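Fedley Household Terms

Version 14
Last updated 13th January

Overview

Fedley is a word list of everyday object names in Swedish, Norwegian and English. It holds 3000 entries and is meant for spelling checkers, label translation and classroom glossaries. Each entry is one sense of one noun. A word with two senses gets two entries and two IDs.

Files

terms.tsv holds the main list, UTF-8, tab separated, one header row.
variants.tsv holds regional and older spellings, keyed to the term ID.
removed.tsv holds retired IDs. IDs are never reused.

Fields

id: integer, stable across versions
sv, no, en: headword in each language, lowercase, singular
gender_sv, gender_no: blank if disputed
domain: one of 21 codes, listed at the top of terms.tsv
note: free text, English only

Sources

The first draft merged two older lists, Ivari and Nalus. Ivari supplied most of the kitchen and textile terms. Nalus supplied tools and furniture, with Norwegian in Bokmål only. Where the two lists disagreed on a headword, the shorter form was kept and the other moved to variants.tsv.
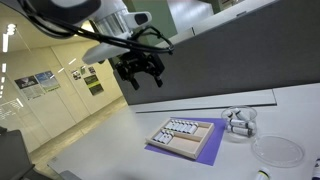
Sølve Granström objects to the shorter-form rule and asks that it be dropped for compounds, where the short form is often a different thing in Norwegian. The rule still applies in this version. Compounds affected by it carry the note "short form" and can be filtered out with a plain text match.

Known problems

English headwords follow American spelling, but some British forms remain in the textile domain.
Plural-only nouns such as "scissors" are stored in the plural, against the general rule.
Gender is missing for 100 Norwegian entries.
Sort order is by ID. Do not rely on alphabetical order in any column.

Changes since version 13

Merged duplicate entries in the lighting domain.
Moved dialect words out of the note field.
Fixed a stray tab that shifted columns in variants.tsv.

Corrections

Send the term ID, the proposed form and a printed source to Hedvig Ekström. Corrections received before the end of February go into version 15.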